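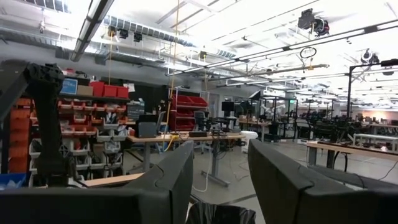 4. What patients remembered after an extraction, and what they did with it

4.1 Recall at the telephone call

We turn now to the part of the study that took up most of our evenings, the telephone calls made to patients five days after they had a tooth taken out. As set out in Section 3, 200 adults were recruited from four practices in and near Piltport, and each of them left the surgery with spoken advice from the dentist or nurse and with one of two leaflets. One was the leaflet the practice already used. The other was the Ginon leaflet, a single folded sheet that we wrote with the help of patients at the Stuver practice and tested for readability before the study began. The flow of patients through the study is given with the methods and we do not repeat it here.

The calls followed a list of ten questions, always asked in the same order. The caller began with an open question ("What were you told to do when you got home?") and only afterwards went on to ask about rinsing, smoking, eating, brushing, painkillers and so on. We think this order matters a good deal, and we would encourage anyone repeating the work to keep to it. In our early trial calls we had put the particular questions first, and found that people very naturally used them as hints when they came to the open one.

Left to themselves, most people began with bleeding. They remembered being given a piece of gauze to bite on, and they remembered being told to bite firmly, though they were much less sure for how long. Several had kept a piece of gauze in for the whole of the first evening, changing it as they went, and had found this unpleasant but took it to be part of the treatment. The advice not to smoke was also well remembered, by people who did not smoke as well as by those who did. Advice on rinsing was where things came apart. Patients knew that salt water came into it somewhere, and they knew that at some stage rinsing was a bad idea, but the two halves had often changed places, so that a fair number had rinsed with some energy on the first evening and then stopped the next day, when they might usefully have begun.

We had expected the leaflet to put this right for the people who read it, and to some extent it did. Those who told us they had read either leaflet at home gave fuller answers to the open question than those who had not, and readers of the Ginon leaflet were more often able to say when rinsing should start. The difference between the two leaflets was smaller than we had hoped when we sat down to write ours, and we would rather say so plainly than make too much of it. Among people who never took the leaflet out of the bag or coat pocket, it naturally made no difference which one they had been given.

4.2 When the leaflet was read

One of the more useful things to come out of the calls was something we had not set out to ask. When we enquired whether the leaflet had been read, people tended to tell us when, and the answer was very often the middle of the first night. The numbness had gone, the socket was sore, there was a taste of blood and perhaps a little pink on the pillow, and at that point the leaflet was looked for. Patients described reading it in the kitchen or on the edge of the bath, with one particular question in mind and very little patience for anything else on the page.

This has made us think again about the order in which such advice is printed. Both leaflets in our study began at the beginning, with the first hour after the appointment, and worked their way forward to the end of the first week. It is a sensible order for somebody reading calmly in the waiting room, and it is how we as clinicians tend to carry the subject about in our heads. It is less kind to somebody who is awake in the small hours and wants to know whether what they are seeing is ordinary. In both leaflets the advice on bleeding that starts again was on the inside, and in the older of the two it came after a paragraph on the making of follow-up appointments.

A second point concerns the telephone number. Every leaflet carried one, but at three of the practices it was the number of the reception desk, answered in working hours, with a recorded message at other times that gave the out-of-hours number rather quickly. Patients who had rung in the night spoke of having to ring twice, the second time with a pen. We had read the older leaflets many times over before the study and had not noticed this, and we are grateful to the patients who pointed it out with such good humour.

4.3 The spoken advice

Dentists and nurses at all four practices gave spoken advice before the patient left, and we have no doubt at all of the care with which it was given. In the calls, however, patients were often vague about who had spoken to them and where. Some had been given the advice in the chair while still biting on gauze, and so were not in a position to ask anything. Others had it at the desk, along with the bill and the next appointment. At the Baldursdóttir practice the nurse takes each patient to a side room for a few minutes and goes through the advice there, with a friend or relative present if one has come along, and it was noticeable how many of the patients from that practice could name something the nurse had said and give it back in something near her own words.

We would be wary of building too much on this. The study was not designed to compare one practice with another, the patients were not shared out between them by chance, and the Baldursdóttir practice also sees rather more people by planned appointment than as emergencies. Somebody who has had a week to get used to the idea of losing a tooth may well be in a better state to listen than somebody who came in that morning with a swollen face and had not slept. All the same, the friend or relative came up again and again in the calls, and from every practice. It was frequently this other person who had asked the question about eating, who had put the leaflet on the fridge door, or who had said, when the rinsing was about to begin too early, that they were fairly sure it was meant to be tomorrow.

4.4 Painkillers

Advice on pain relief deserves a few words of its own. Nearly everybody recalled being told that they could take something, and most had done so. What had been lost between the surgery and home was the suggestion that a first dose might be taken before the numbness wore off, if the patient's own health and other medicines allowed it. Many people waited until the pain had arrived, partly from a feeling (which came up in their answers in a good many different forms) that tablets ought to be put off for as long as one could manage. The Ginon leaflet had a sentence on this point but did not give it any special place, and readers of that leaflet did no better here than anyone else.

We also heard from several patients who took other medicines every day and who had not been certain whether the general advice was meant for them. Some rang a pharmacist, which was a good thing to do, and others simply went without. A blank line on the leaflet, to be filled in by hand before the patient leaves, would cost next to nothing and might answer the question for the person concerned. Two of the practices have since begun to do this with a pen in the margin, and we hope to learn how they get on.

4.5 Limits of this part of the study

A telephone call depends on memory twice over - first for the advice, and then for what was done about it. We had no means of checking what patients told us about rinsing, smoking or tablets, and people are on the whole polite to somebody ringing from a dental study. The callers knew which leaflet each patient had been given, as it was printed on the call sheet, and although they kept to the wording of the questions, a warmer tone of voice here or there can't be ruled out. The calls were made in English only, and patients who would have preferred another language were therefore left out at the start. They may well be the very people for whom a clearer leaflet would do the most, and their absence is the gap in this work that troubles us most.

The timing of the call was a compromise too. Had we rung on the first day we should have heard more about bleeding and pain, but the call itself would have acted as a reminder and altered what we were trying to measure. By the fifth day most patients were eating more or less as usual and were happy to talk, sometimes at length, and a few had to cast their minds back to recall which side the tooth had been on. Answers to the open question were written down by the caller as they were given and sorted later by two of us working separately, with any disagreements talked over until they were settled. The sorting scheme is given in full in the appendix, together with the wording of the questions and both leaflets as they were handed out.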